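3.2 Table layout and materials

The study looked at how people set out a small number of everyday items before a light meal, and how far apart they place them when given no instructions. Sessions were held at the Varnon site between November and February. Each of the 42 participants was seated at a plain table and asked to arrange the items as they would at home. A session lasted almost 30 minutes, including a short talk afterward about habits at home.

The items were chosen to differ in height, footprint and finish. Tall items tend to be moved to the side first, while flat ones are often given the middle of the table (Escobedo and Palacios, pilot notes). We kept the table surface white and free of marks so that participants had no lines or patterns to align things with. Figure 2 shows a layout with the tray between the two upright items. 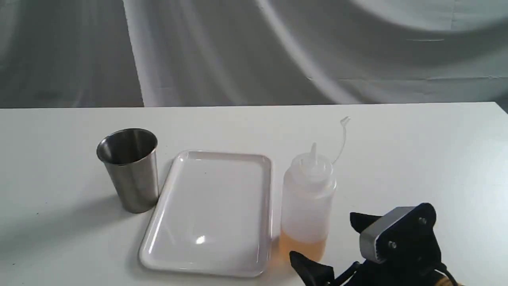
Does a person's dominant hand affect where the drinking cup goes?
Participants mostly put the cup on the side of the hand they drink with, and left-handed participants were less consistent about it than right-handed ones.

Figure 2. Steel tumbler, white tray and squeeze bottle on the study table.

The tray served as the reference item. Distances were measured from its nearest edge to the base of each upright item, in millimeters. The largest distance recorded was 255 mm, from a participant who said she always leaves room for a newspaper. Eight participants moved the tray again after placing everything else, and for these we used the final position only.

Bottles with a narrow tip raised a separate question. Several participants wanted the tip pointed away from other people at the table - a concern that had not come up in the pilot - and asked whether the bottle could be turned. We allowed this and did not score rotation. Costello and Ene coded the layouts separately and settled differences by going back to the measurements.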